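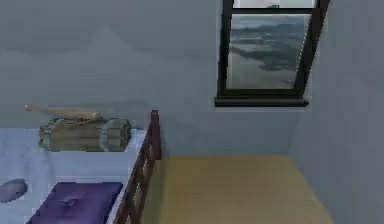

Simulated bedroom: bedroll and bat against the wall, purple cushion nearer the viewer.

Tustano open day: the household simulation

19 shares | 2 comments

Tustano opened its simulation suite to visitors on Monday, from ten in the morning until four. The pictures on this page are renders from the demonstration in the main room, where the Clutow software was running a household search task. Visitors watched on the wall display and could follow the task log on a second monitor beside it. The notes are written up from the talk and from the handout given out at the door.

Clutow is used to test search and navigation behaviour before any of it goes near hardware. The program is given a furnished dwelling, a list of objects and a time limit. It has to find each object, report which room it is in, and give a position on a shared floor plan. Scoring is done afterwards against the scene file, so a correct name in the wrong room counts as a miss.

The bedroom is one of the harder rooms for the object finder. Items lie across one another on the bed, and the bat on top of the bedroll has to be reported as a separate object with its own outline. Earlier releases tended to merge a long thin object with whatever was under it. The present release compares two viewpoints before it commits to an outline, at a small cost in time.

The window is handled by a separate rule. Anything seen through glass is kept out of the floor plan, and the landscape outside is treated as a flat backdrop at unlimited distance. The presenter switched the rule off for one run, and the planner promptly added a large area of open ground to the bedroom. It was switched back on for the rest of the day.

The scene library stood at 507 rooms on the day of the visit. Each is stored as a plain geometry file with a list of objects and their starting positions. Surfaces are kept simple and most of the lighting is worked out in advance, which keeps the load on the graphics card low and lets several runs go on side by side. The renders are soft at the edges for the same reason. Staff said the finder is trained at this resolution and gains little from a sharper picture.
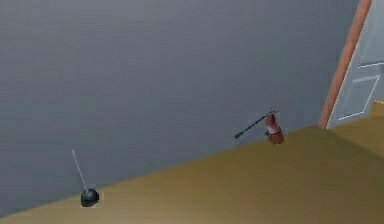
Long walls cause a different sort of trouble. With few features to lock on to, the position estimate drifts as the viewpoint moves along, and the drift only shows when a door frame or a corner comes back into view. Clutow corrects the whole path at that point. On the wall display the correction appeared as a short sideways jump in the plotted route.

Objects on the floor are useful here as temporary markers. The software may use them to steady its estimate for the length of one run, but must drop them when the run ends, as they may be somewhere else next time. Walls, doors and fixed furniture are kept. This division was explained at some length in the afternoon talk, and the handout has a table of which classes fall on which side.

The longest run shown took 812 seconds of simulated time. Most of that went on going back over rooms already visited. A planner called Dinsa, running on the same machine, chooses the next viewpoint by estimating how much unseen floor it would reveal. It works well early in a run and poorly towards the end, when the remaining gaps are small and scattered. A revised version is due in December.

The second monitor carried the log viewer, Gedus. Each line gives the simulated time, the room, the object class and a confidence value. Visitors could stop a run, step back through it and see which view had produced a given entry. This was the busiest part of the room before lunch, and a second keyboard was brought in. 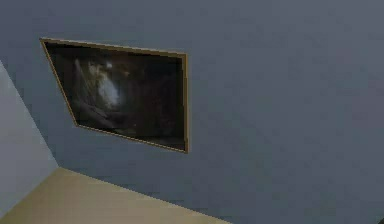
How does the software tell a picture on a wall from a window?

It compares depth readings inside the border with those on the wall around it. A picture gives nearly the same depth as the wall, and a window gives a much larger one.

The handout and the slides are available from the Tustano reception desk. The suite is closed to visitors until the next open day, and bookings for that have not yet started.

2 comments | Share this gallery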